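Tristau bowl set, simulated household episodes. Maintained by Anil Acharya, Meinecke group. First put together in April.

## What's in it

2400 episodes of a two-armed robot picking up a bowl from a table, all rendered in the Vokirine simulator. Episodes were driven by people over teleoperation and saved with joint positions, gripper state and the camera streams. The task text is the same throughout: "pick up the white bowl".

There are 12 room layouts. Furniture, wall colour and clutter on the table change between layouts, and the robot's starting pose is shifted a little each time.

## Cameras

- **Head.** Sees both arms and most of the room. The head roll is randomised, so the horizon can be well off level. Don't rotate these to correct them - the roll is stored per step in `head_pose`.

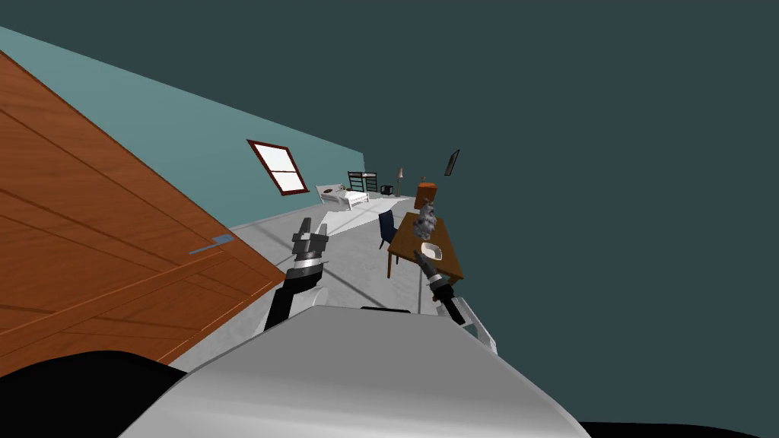 - **Wrist, left and right.** Fixed to each arm, looking out past the fingers. The bowl fills a lot of the view once the gripper is close, and other objects on the table may be only partly visible.

## Labels

Each episode is split into 3 phases: approach, grasp and lift. Grasp begins at first contact between a finger and the bowl. Rim grasps are tagged `rim`, everything else is tagged `other`.
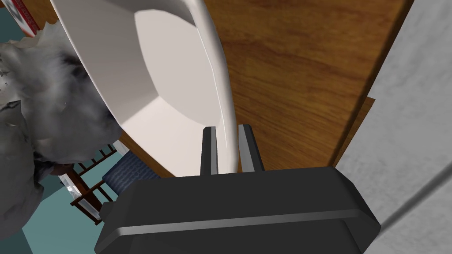

*Wrist view, fingers closed on the rim of the bowl.*

## Known problems

- Roughly 2 per cent of episodes have a late gripper signal. They are listed in `late_grip.txt`.
- Bowl meshes are low-poly and the facets show up close.
- The Sasville layouts use an older floor texture.

## Loading

Run `python load.py --split train`. Use `--camera head` or `--camera wrist` to fetch one stream - the full download is large.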